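Gripper pads let go of a faceted bottle in sim, fine on everything else

Posted in Simulation and Virtual Cells

Daichi Ueda

I look after the simulated version of our two-arm cell at Murakami. The arms and grippers are modelled on the real unit, the room is set dressing. I've got a problem with one object and would like a second opinion before I start changing the gripper model, which other people also use.

The object is a tall white bottle with flat facets instead of a round body. The arm picks it up by the lower facets and is supposed to carry it along the counter and set it down. It closes without trouble and holds while the arm is still. When the wrist rotates during the carry, the bottle creeps between the pads, and in 11 out of 95 runs it has dropped.

The view from the wrist camera after closing is attached.

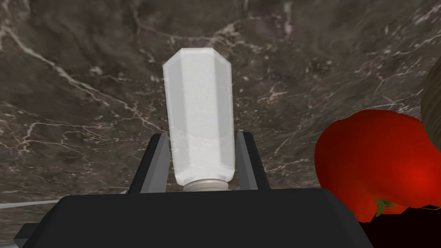 Wrist view, pads closed on the lower facets, neck toward the gripper body.

What I have checked so far:

Pad friction is the same as for every other object in the set.
Bottle mass matches the value on the asset sheet.
Closing force is at the default. Raising it makes the bottle jitter, so I put it back.
Time step is 2 ms.

The collision shape for the bottle was generated automatically when the asset was imported. I have not looked at it closely. Controller is Dritix, and the scene loader is our own.

Is this a pad problem or a bottle problem?

Chiyo Kubo

Bottle problem, most likely, and the auto-generated collision shape is the first place to look. Importers commonly wrap an object in a single convex hull. On a bottle, that hull fills in the area around the neck, so the pads may be touching a surface that isn't where the visible one is. Turn on collision geometry in the viewer and compare the two outlines at the shoulder and at the facets.

Then look at where the contacts land. Your pads come in at an angle and hold the body toward the neck end, with most of the length standing out past the fingertips. If the flat of the pad is not parallel to the facet, the solver gives you contact along an edge or at a couple of points. That will carry the weight with the arm still, but it resists twisting very poorly. Wrist rotation is exactly the load it can't take.

I would do it in this order:

1. Replace the hull with a simple octagonal prism for the body and a separate cylinder for the neck. Keep the bevels at the base if you like, they make no difference to the grip.
2. Log contact points per pad on closing. You want a patch on each side. If you get a line, rotate the grasp pose about the bottle's long axis until the pads meet opposite facets.
3. Enable torsional friction on the pads if your engine has it off by default. Ours did.
4. Move the grasp closer to the centre of mass.

Leave closing force alone until all of that is done. The jitter you saw is the usual result of squeezing two bodies that already overlap.

Do not edit the shared gripper model for the sake of one asset.

Fitzgerald Oyelaran

had the same thing with a jar. bumped friction up to 3 and it stopped. not pretty but it works

Chiyo Kubo

It will stop the slip, and it will also make every other object in the set stick to the pads on release. If Daichi wants results that carry over to the real cell, I'd avoid it.

Yoshinori Furukawa

Agree with Chiyo on the collision shape. One addition: check the carry path as well as the grasp. A bottle held that far toward one end swings a lot of length around when the wrist turns, and a light touch on anything standing on the counter is enough to lever it out of the pads. It may not register as a collision in your log if you only record arm contacts. Record object-to-object contacts too.

Can you post the wider view? It would help to know what is standing along the counter.

Daichi Ueda

Wider view from the same cell attached. The carry goes along the grey counter on the left.

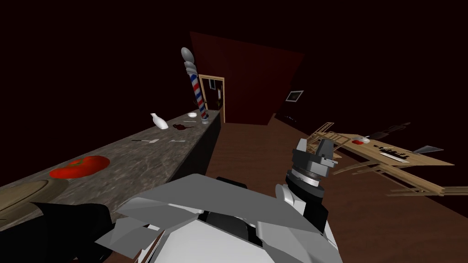 Overview: counter at left, wooden table at right, right gripper pointing up toward the table.

Collision view confirmed the first part. The bottle was one hull, and it bulged well past the neck. I have swapped it for a prism and a cylinder. Contacts on the left pad were a line, as Chiyo said. Rotating the grasp pose gave a patch on both sides.

Torsional friction was off. It's on now for the pads only.

I have not moved the grasp toward the middle yet. The pose file is shared with Tomomi's tests, so that has to wait until her batch finishes. Object-to-object contact logging goes in tonight.

Yoshinori Furukawa

The counter has more on it than I expected. The barber pole is at the far end, so check the clearance there if the set-down point is anywhere near it. The small bottle at that end is worth watching in the log as well. I would lift the carry height before the wrist rotation starts and lower it again after.

Daichi Ueda

Raised the carry height and reran the full 95 with the new shape. No drops. Object-to-object log shows two light touches, both at set-down. I'll leave the thread open until the grasp pose is changed.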